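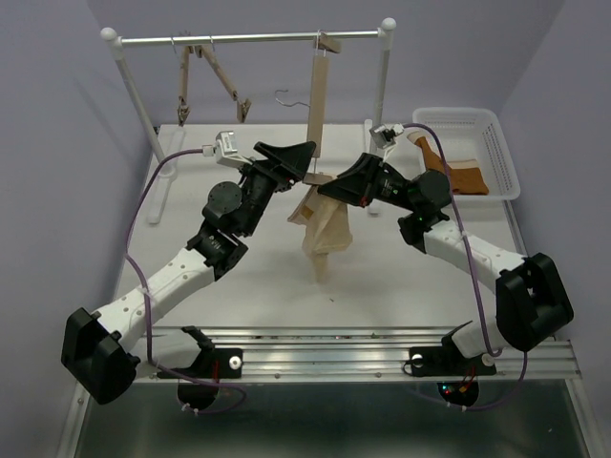
Hison Bench Notes: Two Arms, One Rack

The pitch for the Morkix planner is that it treats cloth like any other object. I have worked on its grasp code since April and I don't buy it. Cloth has no fixed shape, so a planner that wants a pose gets handed a guess and carries on as if it were a fact. The log viewer prints a confidence score next to that guess, to three decimals. I would trust it more with one.

Numbers first, then. We replayed 2584 logged grasps through the new perception build. It put a label on 2444 of them. A label only means the software had an opinion, and 441 of those opinions changed when we ran the same logs with a different random seed.

Wrist view, left or right

A sock pinched at the middle, with red stripes at the cuff and again on the flap beside it.
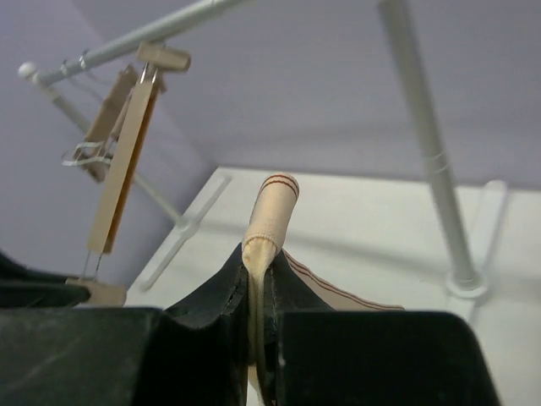 The segmenter likes edges, and stripes look like edges to it. Nga Trịnh wrote a patch that merges regions by texture before the grasp scorer sees them. It helps on the logs I picked. She would like me to stop picking the logs, and she has a point.

Two grippers, one cloth

Both arms on the same beige piece, rack and basket behind. The controller runs each arm on its own loop and trusts a shared clock to keep them honest. Drummond calls this coordination in the release notes - I call it two programs that agree on the time. The planner has no term for tension in the fabric at all.
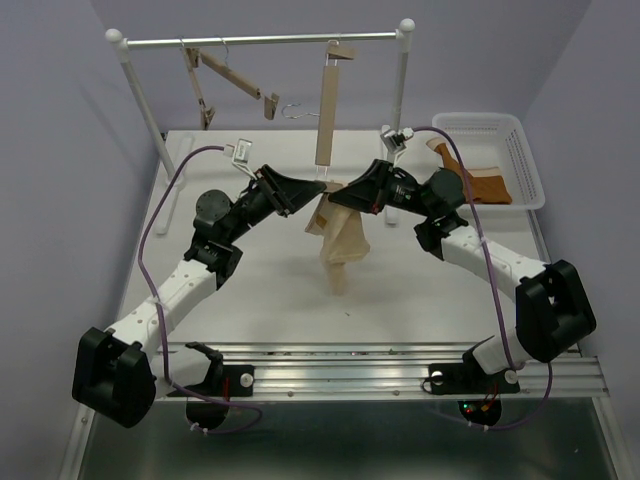
Still open

The collision checker models the rack as one solid box, so every hanger on it is off limits. Dralier wants that fixed before we raise the replay set to more than 3000 grasps. I would fix it first and argue about the demo later.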